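Stovia kitchen garden trial: progress report to the Mikum fund, February

We have now had 3000 of the grant's seeds in the ground or in trays, and I would rather report what came up than what was promised. The Sidora beans did well. The Tô squash did not: seven trays sown, two worth planting out. The supplier blames our compost. I have my doubts, as the beans went into the same bags.
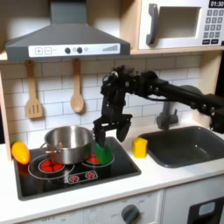

The raised beds drain properly at last, though the claim that they would need no watering in a dry spell was nonsense. We watered every Monday and the chard still bolted. Slug losses were heavy in the lower beds, and the copper tape made no difference that I could measure.

Six beds are planted for spring. I would not pay for a second order of squash until we have tried a few seeds indoors, on plain shop compost, next to the supplier's own mix. 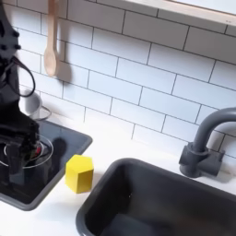

Gripper at the glass bowl, left-hand basin.

Spending is within budget apart from netting, which cost more than quoted. The remaining money is held for bean poles and a second water butt. Germination counts for the late sowing will follow in the next report.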